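June, 5.40 am

Gauge read before breakfast. 4 mm overnight, which brings the month to 22. The tank is at 2093 litres by the float, down from yesterday's mark by more than the household can explain. Leonie was away and nobody ran the washing machine. I suspect the poly fitting at the base of the pump line, which I re-taped in autumn and never fully trusted.

Method for today: shut the house valve, mark the float rod with pencil, leave two hours, read again. Rod dropped by the width of the pencil line. That puts the loss on the tank side of the valve. Opened the fitting, found the thread tape bunched on one side and a hairline split in the olive. Replaced the olive from the spares tin, re-taped clockwise, hand tight plus a half turn. Second test started at 9.15.

Hemi Waaka rang while I was under the stand. He wants to know whether I will sell him the old Coltesen pump. I said I would look at the impeller first. It ran with a whine for its last season and I never established whether that was the bearing or cavitation. Ruby-Lee says he only wants it for the troughs, in which case flow matters more than noise. Told him to ring back after the weekend.

Second test ended 11.15. No movement on the rod that I could detect. I would like a longer interval before calling it fixed, so the valve stays shut until tonight and we are on the jerry cans. Tea tastes of plastic.
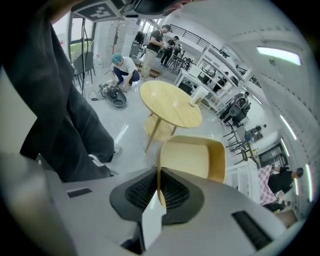 The round table and the beige chair.

Spent the middle of the day on the log itself. The old book has rainfall in one column and tank level in another, but the levels were taken at any hour that suited, so the two can't be compared. From now on both are read at the same time, before any tap is opened. I also want a third column for use, worked out as the change in level less what the roof should have caught. The catchment figure I have been using came from Karthikeyan Shetty, who measured the roof in plan and took off a fifth for splash and first flush. I think a fifth is generous on light rain and mean on heavy. On a night like last night half of it probably never leaves the iron.

Gutters on the south side still need clearing. The leaf guard has lifted at the second bracket — the same place as last year — and the screws there have nothing left to bite on. Will go up a gauge, or move the bracket along.

Milagros Paucar's message came at 3. Her bore is drawing cloudy again and she asks what mesh I use ahead of the filter. Sent her the size off the housing and told her to check the seal before she spends any money.

7.30 pm, rod unchanged against the pencil mark. Valve open, pump primed on the second attempt, pressure steady at the kitchen tap. Entered the fitting as repaired. Need more olives and a roll of the thicker tape next time I am in town.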